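Home » Days out » An afternoon at the Bistgate open day

Posted in Days out, Robots | 6 comments

I have wanted to get inside the Bistgate workshops for ages, so when the notice for their October open day went up I put my name down within the hour. I'm so glad I did! I went in expecting a few arms behind a rope and came out having held the gear in my own hands, which is a much better way to spend an afternoon.

A bit of background for anyone who doesn't follow this stuff. The group there works on teaching robots ordinary handling jobs: picking up a cup, folding a cloth, putting the lid back on a tub. Their project is called Kumo, and the idea is that a person does the job first, holding a gripper much like the one the robot will have, and a camera on the gripper records the lot. Do it enough times and the robot has something to learn from. I'd read about this way of working and nodded along, but reading is one thing and squeezing the trigger yourself is quite another.

We were met at the door by Apinya Boonyarit, who gave a very short talk (bless her, she could see we all wanted to get to the machines) and then split us into small groups. Mine went with Doğukan Dursun. He started with the rules: hold it by the handle, keep the lens clear, don't wave it at your neighbour. Then he handed the things out.

They are lovely objects. I had imagined hard metal claws, but the pair I liked best had soft black fingers with rows of little raised nubs on the inside, set into a big glossy white body. You want to press them with your thumb straight away. I did. Others have a stiffer jaw, and there's one with a square black-and-white marker fixed above it so that the software can work out where the tool is in the room and which way it's tilted. Doğukan said the marker is the cheapest part of the whole thing and the one he'd least like to lose.
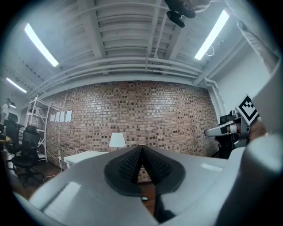

Alasdair Shearer reckoned the soft fingers would be useless for anything small, and that he would take a hard jaw over them any day for screws, keys and coins. We argued about it for a good while. My feeling is that soft fingers forgive you: if you come in at a bad angle they bend round the thing and hold on anyway. Alasdair's answer was that a robot which gets forgiven never learns to aim. I'm still thinking about that one.

Then it was our turn to try. The task was to move a sponge from a tray into a bowl, and I was dreadful at it. You have to slow right down, because jerky movements make poor recordings, and my natural speed with a sponge is apparently far too fast. My first 2 goes were thrown out. The third was kept, so somewhere in their files there's now a robot lesson given by me, and I'm prouder of that than I should be.

Yiğit Çınar told us they had 703 good recordings of the sponge task so far. I asked how many you need, and he said it depends on what you change: a new bowl or a darker room and you may want another 100 on top. I liked how plain he was about it. He also said that the robot still drops the sponge, quite often, and that they keep the failures to look at later.

The last half hour was tea and questions. Someone asked whether it would ever do the washing-up. Long pause, then "some of it".

If you fancy going, a few notes. Wear sleeves you can push up. Ask for a second go if it's quiet. The bus stop is on the far side of the car park, and the last one back leaves earlier than the timetable says, so I had a long walk home with plenty of time to think about sponges.

Next month I'm hoping to see the sorting line at Jamard, if they answer my email.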